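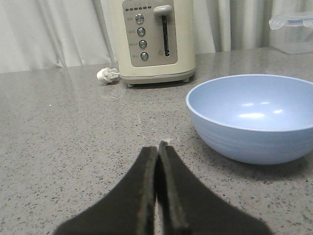 Pisach Owners Club | Northern Chapter

Filed under: Road Trips, Long-Term Cars

So I finally hit 172,000 miles in the wagon last week, somewhere on the long downhill before Brerkano, and of course I missed it. I'd been watching the odometer all morning and then got into an argument with Sverre about tire pressures (he runs his way too hard, don't let him tell you otherwise) and when I looked down again it was already three miles past. Oh well!

The trip itself was great. Five cars in September, mostly dry roads, and a really nice lunch stop that Ye-rin picked out. Vandana brought her new Jaten, the one with the small turbo engine, and let me drive it for the whole middle stretch. I wanted to be snobby about it and I couldn't. The seats are better than mine ever were and it pulls hard from low down. It only makes 175 horsepower, but you'd swear it was more. What I didn't like was the brake pedal, kind of mushy at the top, and the screen that wants you to dig through 2 menus just to turn off the lane thing.

Back in my own car I noticed everything. The rattle behind the glove box, the driver's window that slows down halfway up, the wheel bearing I keep saying is just road noise. İlker rode with me for ten minutes and told me it is not road noise. He's probably right, so that's the next job. He quoted me $200 for the part and said I could use his press if I brought my own gloves and didn't touch the radio.

I've been asked a couple of times if I'm going to trade it in, and after the Jaten I did go home and look at prices, I'll admit that. Then I looked at what mine is worth and closed the laptop. It starts every morning and the dog already hates every other car.

Next drive is still up in the air. Eskil wants to do the Katiyar loop again before the snow gets serious, so if you're in, text him and bring real winter tires this time!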